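Speaker notes: Putting the small library back in order
Ivbridge, 31st March, upstairs room

Start on time even if the back rows are thin. Handouts go out at the end, or people read them while I talk.

Opening

Thank Finn Rathjen for the room and for sorting out the microphone. Say who I am in one sentence. I catalog books for small lending libraries, the kind with one room and a borrowed desk. Most of what I know came from Lornell, where the shelves had been filled by different people for years and each of them had a system.

Ask for hands: who has looked for a book they knew was on the shelf and given up? Wait for the hands. Don't comment on them.

Main point, say it early: a small library should be arranged for the reader who walks in, and the catalog should follow the shelves. Large libraries do it the other way around and have staff to make it work.

Part one. What went wrong at Lornell

Fiction was by author. Crime was also by author but on its own wall, except for the large print crime, which sat with large print. Local history was by size. Travel was by continent until the shelf ran out and then it carried on under the window.

Readers coped by asking Annelore Buschmann. When she was away for most of February, loans dropped and the returns cart filled up with books that no one could place. Read out the line from her note: "I didn't know I was the catalog."

Pause here. Drink some water.

Part two. What we changed

Keep this quick. The detail is on the handout.

We closed for 3 days. All the books stayed on site. We pulled one section at a time, weeded it, and put it back before touching the next. I have seen places empty every shelf at once and it takes them months to recover.

We cut the number of sections to 12. Each one has a plain name on the shelf end, in words a reader would use. "Home and garden" stayed. "Domestic sciences" went.

Spine labels carry 2 things: the section and the first letters of the author's name. No decimal numbers. Someone will object to this. Answer: if the collection outgrows the room, add numbers then.

Names with accents. Use Bošković as the case. We had him under three spellings in the old card drawer, so a reader who found one card missed the rest. Pick one form, write it down, and file as if the accents weren't there. Show the rule on the handout.

Part three. Keeping it that way

This part tends to get skipped, so slow down.

Reshelving is done at the end of the day by one person. Readers are asked to leave books on the cart. At Lavby they let readers reshelve and then walk the shelves every Friday to fix it, and that works for them too. Mention it fairly.

New donations wait on a separate shelf until they have a label. If that shelf is full, stop taking donations.

Read one section through each month, spine by spine. It takes less than an hour and catches most misplaced books.

Closing

Go back to the question about hands. Ask them to pick their worst section and start with that one. Then questions. Repeat each question into the microphone before answering.

Leave the last slide up while people talk.

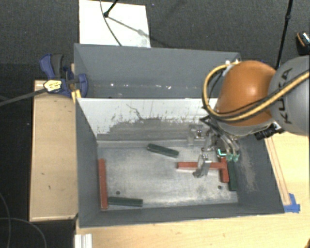 Finn Rathjen: I'd keep the decimal numbers for nonfiction, even in one room. We dropped them once and had to relabel the whole science section when the school classes started coming in. For fiction I agree with you, letters are plenty.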